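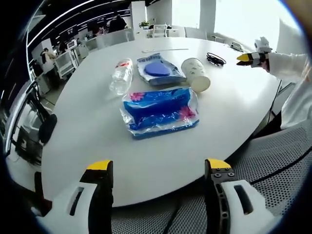 A blue package in clear plastic, on a white oval table.

Parcel room changes at Nakescombe start in June

Residents have been asking since the spring what will happen to the parcel room when the front lobby work begins. The building office has now settled most of it, and the main points are set out in this issue. Please read them even if you rarely get deliveries, as the changes also affect the bike room and the side entrance on Truruvitz Lane.

The parcel room next to the mailboxes will close on the first working morning of June and will stay closed for 6 weeks. During that time all packages will go to the old meeting room on the second floor, across from the elevator. Carriers have been given the new instructions. The mailboxes themselves are not moving, and letters and small flat mail will be delivered as usual.

Pickup hours will be 7 a.m. to 10 a.m. and 4 p.m. to 9 p.m. The old room was open at all hours with a fob, and we know the shorter hours will be a nuisance for people on night shifts. If you can't make either window, write to Jummai Wike at the building office and she will set up a time with you. She would like one day's notice.

Bring your fob and a photo ID. Packages will be shelved by apartment number, lowest numbers nearest the door. Anything too big for the shelves will go on the floor along the back wall with the apartment number written on a yellow sheet. Someone else in your household can collect for you if their name is on the lease. If it isn't, send the office a note first with the person's full name.

Perishable deliveries

There is no refrigerator in the meeting room. Grocery and meal kit boxes will be accepted, but the desk will only call you once, at the number we have on file. Several of those numbers are out of date. Last winter a box of fish sat for two days because the phone number belonged to a tenant who had moved to Ohio. You can check your number at the desk or on the resident page under Contact Details.

Medicine that needs to stay cold should be sent to a pharmacy counter or to a neighbor who is home. The desk cannot store it.

Lockers

The reason for the closure is the new locker wall, which was approved at the winter meeting. The supplier is Zarura, and the wall will have 45 compartments in different sizes. When a package is placed in a compartment you will get a code by text or email, and you will be able to open the door at any hour. Packages left for more than 2 days will be moved to the office to free up the space. There is no charge to residents for using the lockers.

Thandeka Ndlovu on the fifth floor asked whether people without a cell phone will be able to use them. They will. The office can print your code or issue a permanent card that works on any compartment holding a package for your apartment. Cards can be requested now, and the form is in the rack by the mailboxes.

Maëlle Ouellet asked about height. The lowest row is close to the floor and the top row is above most people's heads. If you use a wheelchair, or can't bend or reach easily, tell the office and your apartment will be marked for the middle rows only.

Returns

Outgoing packages have been a problem for a while. People leave them on top of the mailboxes or beside the radiator, and carriers don't always take them. From June, returns should be brought to the meeting room during pickup hours with the label already attached. The desk will not print labels or supply tape. Nwachukwu Stationers on the corner does both, and they take drop-offs until 6 p.m.

Please don't leave returns in the lobby while the work is going on. The contractors will need the floor clear.

Side entrance and bike room

The lockers and the new flooring will come in through the Truruvitz Lane door. It will be propped open for part of the morning during the first week, with a person posted there while it is open. Bikes on the two racks nearest that door need to be moved before the end of May. There is space on the far wall, and the office has extra tags if yours has come off. Untagged bikes will be moved to the basement cage and kept until September.

The lobby bench is going to be refinished and will be away for most of the summer. Morenike Shehu has lent two chairs for the elevator area in the meantime.

Cost

The full locker project, including electrical work and the floor, is paid from the building reserve. It does not change the monthly fee. The one thing that may be charged is a lost permanent card, and that amount has not been set. About 200 apartments will share the wall, so there will be busy weeks when every compartment is taken. In December the meeting room will be used again for overflow.

Questions can go to Jummai Wike at the office window or by note in the slot. Abimbola Ekpo is collecting comments on the December plan and would like them by the end of August.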